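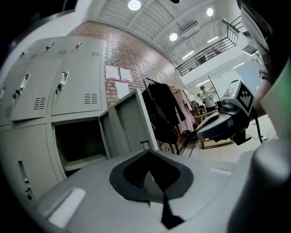
Bottom locker, the one by the brick wall.

Stiltach
Picking up a bank of grey metal lockers for the mudroom. Small doors up top, bigger ones below. Is the open one deep enough for winter boots and a hockey bag?

Brondeo_fan
Boots yes, bag no. I measured ours at 45 cm deep and a senior bag won't go in unless it's half empty.

zamudio77
Disagree. Stand the bag on end and it fits fine. We've done it for 3 winters.

Brondeo_fan
Depends on the bag – mine has wheels.

tirkport
What are they asking? New ones were 2,000 when I looked in September.

Stiltach
1,000 for the lot, and I move them.

tirkport
Fair price. Check every latch before you pay, and ask for the keys to the ones with locks.

zamudio77
I'd offer less. Moving them is a two-person job and you'll want to bolt them to the wall.

Stiltach
Going back tomorrow with a tape measure. The vents were what sold me – our gloves never dry.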